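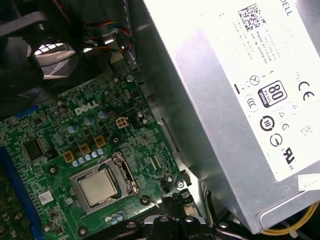
Section 4. Getting to know the board and fitting the processor cooler

Welcome to the best part of the Findavham refurbishing guide! By now the side panel is off, the dust has been cleared out and you can get a good look at the motherboard. If you have never worked inside a desktop before, take a minute just to look around. There is a lot going on in there, and most of it makes sense once you know a few landmarks.

4.1 Before you touch anything

1. Shut the computer down, switch off the power supply if it has a switch, and unplug the power cord from the wall.
2. Hold the front power button in for 12 seconds to drain what is left in the circuits.
3. Lay the case on its side on a firm table, with the open side facing up.
4. Clip your wrist strap to bare, unpainted metal on the case.

CAUTION: Never open the power supply itself. The silver box can hold a dangerous charge long after the cord is out, and there is nothing inside it you need for this job.

4.2 Finding your way around

The Dell boards we see most often are green, with the maker's name printed in white right on the surface. That logo is a great starting point. On the board in our photo, the processor socket is a short way down from it, past the tall round capacitors and a group of square chokes. These parts help deliver clean, steady power to the processor, so it's no surprise to find them close by.

Next, look for the square four-pin power connector. It is beige on this board, and on other models it may be white or black. The processor gets its power here, and forgetting this plug is easily the most common reason a rebuilt machine won't start. (We have all done it. Some of us have done it on the same machine twice.)

The long blue slot is for an expansion card. Leave it empty for now, even if you have a card ready to go in. You will want the elbow room!

Note: Slot colors and connector positions vary from model to model. If yours looks different, follow the labels printed on the board and the diagram in the owner's manual.

4.3 Cleaning the processor

With the cooler off, the metal lid of the processor is right there in front of you, held in place by the socket's silver frame. Leave that frame closed and the lever down while you clean. The pins or contacts underneath are delicate and have no reason to see daylight today.

1. Dampen a lint-free cloth with a little isopropyl alcohol. Damp is plenty; it should never drip.
2. Wipe from the outside edge of the lid toward the middle.
3. Fold to a clean patch and repeat until the cloth comes away clean.
4. Wipe the base of the cooler the same way.
5. Let both surfaces air-dry completely.

CAUTION: Do not scrape old paste with a screwdriver or blade. One slip can take small parts right off the board. If the paste is stubborn, lay the damp cloth over it for a minute and try again.

4.4 Fitting the cooler

1. Put a dot of thermal paste the size of a small pea in the center of the lid. We use Bimen paste in the workshop, but any fresh, non-conductive paste will do.
2. Check that the fan cable can reach its header before you lower anything.
3. Lower the cooler straight down over its mounting holes. Try not to slide or twist it once it touches the paste.
4. Start all the screws by hand, then tighten them a little at a time, crossing from corner to corner.
5. Stop when the screws are snug.
6. Plug in the fan cable, then the four-pin power cable. Both are keyed, so if one refuses to go in, turn it around.
7. Tuck loose wires away from the fan blades.

Note: If you have to lift the cooler off again, clean both surfaces and use fresh paste. The old dot will have trapped air in it.

4.5 First start

Reconnect the power cord, monitor and keyboard, and press the power button. The fan should begin to spin right away, and it is such a good feeling when it does! Open the setup screen and watch the fan speed. The Curka coolers in our kits usually settle near the 2000 rpm mark on the chart in Section 7.

If the fan does not turn, switch off at once, unplug the cord and check the fan cable. If the fan turns but the screen stays dark, go back to step 6 and check the four-pin plug.

Leave the machine running for 14 minutes with the side panel off, keeping fingers and sleeves clear of the fan. Then shut down, unplug, and move on to Section 5, where the memory goes in.

Section last revised 26/03/2023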